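Re: [trumo-users] Bedding demos, mirrors and the 16 Hz question
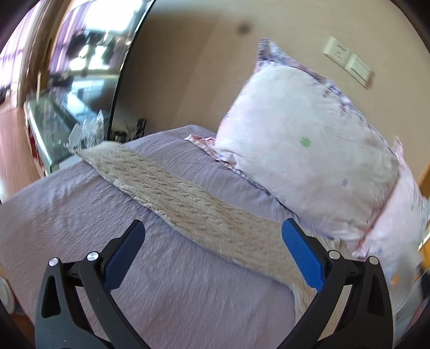 Wrist view from the bedroom set: knitted strip across the sheet, mirror behind.

Hi Gualtiero, hi all,

On 3 June, at 16:10, Gualtiero Marino wrote:
> We tried the Trumo policy on blankets and it kept
> drifting towards anything shiny. Did you mask the
> mirrors in your hand-held demos, or just avoid rooms
> that have them? And is 80 demos per room really
> enough for soft things? We needed far more for towels.

Good questions, and I'm glad somebody else is fighting with blankets!

We don't mask and we don't avoid. The first version of Cevumano did paint the mirrors grey, and it was a pain – every room needed its own mask, and with a wide lens on the wrist the mirror slides all over the view as soon as you tilt your hand. So Plustitier now leaves the pictures alone and changes what the policy is asked to predict. It outputs the next gripper pose relative to the current one, plus a rough guess at where the cloth edge will be a moment later. That second output is thrown away at run time, but training with it seems to pull the attention down to the bedding between the fingers. The drift you describe went away almost completely for us, and I was over the moon when I saw the first clean runs.

On numbers: 80 per room was fine for straight pulls along the bed. For folding the strip over on itself we went up to 200, and I wouldn't go lower. What helped more than the extra demos was spreading them over 6 rooms (the old set had all of them in one bedroom, with one sheet, and it showed).

Two things that still don't work well. Pale knit on a pale sheet is hard when the sheet is wrinkled too, because the edge guess jumps to a crease. And big pillows: if one fills the side of the view the policy slows right down and sometimes just hovers. Mirko Negri has a small fix for the hovering on the Sabatier branch, but it needs testing by someone who didn't write it, hint hint.

Which frame rate are you training at? We dropped to 16 Hz in the spring and lost nothing I could measure, and if you're still on the full rate that might be part of your towel problem – neighbouring frames are so alike that the policy learns to stay put.

I can put the edge labels on the list server if people want them.

Cheers,
the Cevumano desk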